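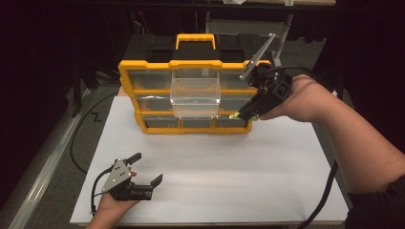
January, 10.20. Budget notes for the spring order. Nghĩa Quan wants the equipment list by the end of the month and wants it in one go this time, with no late additions, so I am writing down what I think we need and why before I start filling in his form. The hand-held grippers come first because everything else depends on them. We have one pair in regular use and no spare. The cable is the weak point on both hands. On the right one it comes out of the back, loops over the forearm and then hangs off the side of the board, so every reach to the far side of the drawer case drags a length of cable with it. Pulling a clear drawer forward from the top row is fine. Getting to the bottom right drawer, where the green pad has to come in against the side of the case, is where I notice the weight of it.

Options for the cable, cheapest first:

Cable clips on an elastic sleeve at the elbow. Costs next to nothing. Nhung Diệp has tried a version with hook-and-loop tape and says it helps for the first part of a session and then slides. A proper sleeve might hold better.

Overhead cable support. We would need an arm or a rail above the work area, and something solid to fix it to. We can't drill into the ceiling (asked last year, answer was no, I have no reason to think it has changed). A free-standing one would do but it takes floor space and gets into the view of the head camera if it's set low.

Newer model without the cable. Brarnska have one listed, battery on the wrist. I asked for weights and have only been sent the brochure. If the battery adds a lot to the back of the hand we are swapping one complaint for another. Asked again this morning.

I would put the sleeve on the list whatever happens and leave the other two until Brarnska reply.

11.05. Prices. Prekness have quoted £968 for a matching pair of grippers, same design as ours, delivery included, VAT not. That is the spare pair. I rang to check whether the side plates and finger pads come fitted and they do. Pads are also sold on their own in packs of 4. We should buy pads anyway. They pick up carpet fluff and skin grease and after a while a smooth plastic drawer front just slips off them. Wiping with alcohol brings them back for a time, then it doesn't. I have no record of how long a set lasts, which is annoying now that I am being asked for a yearly figure. Start a record. There is a sheet in the back of this book from today: date fitted, which hand, date taken off, reason.

The other thing about the Prekness quote is that it only holds for the month. Quan's sign-off normally takes longer than that. I'll ask them to reissue it now and not wait for it to lapse, as last year the reissued price had gone up and we had to take something off the list to cover it.

11.40. Work surface. Working on the floor is fine for short sessions and bad for long ones. The white board does what it should: it lies flat, and grey or clear parts show up on it better than they did on the carpet. The trouble is knees and backs. Nhung would like a low table with adjustable height. I would like that too, but there are two questions to settle before we pay for one.

First, the arm. If the arm we are planning to buy is going to sit on a bench, then the hand-held recordings ought to be made at bench height as well, or close to it, otherwise the reach angles won't match anything the arm can do. So the table height depends on the arm mounting, and the arm mounting isn't decided. Don't buy a table before the arm is chosen.

Second, the fixed equipment around the work area. Rails, stand and upright would all have to be set again if the surface goes up. Allow a day for it. Nhung thinks half a day. We have both been wrong about this sort of thing.

In the meantime: kneeling mats. Put them on the list under consumables where they won't get argued about.

13.15. The arm. This is the large item and I don't want it to swallow the rest of the list, which is what happened last time. Two quotes so far, from Huang and from Brenamine.

Huang: cheaper arm, longer lead time, service by posting it back. Controller is included. Their gripper mount doesn't match our fingers and we would need an adapter plate made. The workshop downstairs could make one from a drawing, and I can do the drawing, but that's time from two people and it ought to appear in the budget even though no invoice comes with it.

Brenamine: dearer, shorter lead time, an engineer comes out. Mount fits. Training for 2 people is in the price, after which we pay per head. The yearly service contract is quoted separately on page four in small type, and I missed it on the first reading. Adding it in for the length of the grant brings the gap between them a good deal wider than it looks on the front page.

My view at present is Huang, with the adapter plate. The argument against is down time. If the arm goes back in the post we have nothing to test on for as long as it is away, and I couldn't get a straight answer on how long that normally is. Nhung's argument is that we can carry on recording by hand while it's gone, so the lost time is in testing only. That is fair. It does make the spare pair of grippers more important, though, and I'd say so in the case to Quan: if the arm is away and the one pair we have breaks, then everything stops.

Need from both: payload with our gripper fitted, noise level (the office next door), and whether the software licence is tied to one computer.

14.30. Objects. We keep forgetting to budget for the things that get handled. The yellow and black drawer case is a good one. It stands up by itself, the drawers come in different sizes, and you can see through them enough to tell what is behind the front. It's also awkward in useful ways. A small drawer in the bottom row needs the fingers in low and square, while the wider ones in the middle row are more forgiving. I'd like more storage of this general type, preferably from different makers so that the drawer fronts and the stiffness vary. A set of cases with different colours would also help, since the yellow dividers make the edges easy to find and I don't want us to end up relying on that.

Nhung suggests second-hand. Cheaper, and worn drawers run differently from new ones, which we want. The difficulty is that finance need a proper receipt and a charity shop till slip has been refused before. Ask Quan if a small cash float is possible.

Figure for objects: £400 for the year. I had less in the first draft. Nhung pointed out that clear drawers crack when squeezed from the sides and we would be replacing some of them. £400 stays.

15.10. Lighting. The far end of the room behind the work area is dark, with the curtains and the equipment along there, and the right-hand side is worse than the left. Not a problem when the hands are over the board. It may be a problem once the arm is in and we want the cameras to see past it. Borrow a lamp for an afternoon and look at the recordings before spending anything. No line in the budget for now — I'll add a note saying there may be a request later, and hope that doesn't count as a late addition.

15.45. Talked to Quan in the corridor. He is content with the order of the list. Three points from him:

He wants the spare grippers and the arm on separate forms, as they come from different pots.

Service contracts have to be shown for every year, including the years after the grant ends. I said we can't know that. He said to put a figure in anyway and mark it as an estimate.

No cash float.

So second-hand objects will have to be from places that give a receipt with an address on it. Nhung knows of an office clearance place that might. She will ring them.

16.20. List as it stands, in order:

Spare pair of grippers, Prekness, £968 plus VAT
Finger pads, packs of 4, quantity to be settled
Cable sleeves, both arms
Kneeling mats
Objects and storage cases, £400
Arm, Huang preferred, adapter plate to be drawn
Low adjustable table, on hold until the arm mounting is known
Overhead cable support or cable-free grippers, on hold until Brarnska reply

To do, me: reissue of the Prekness quote, questions to Huang and Brenamine, first sketch of the adapter plate, pad record sheet.

To do, Nhung: clearance place, measure bench height in the next room, find the elastic sleeve she mentioned and send me the link.

16.50. Brarnska replied. Weight is given for the gripper without the battery. Have written back.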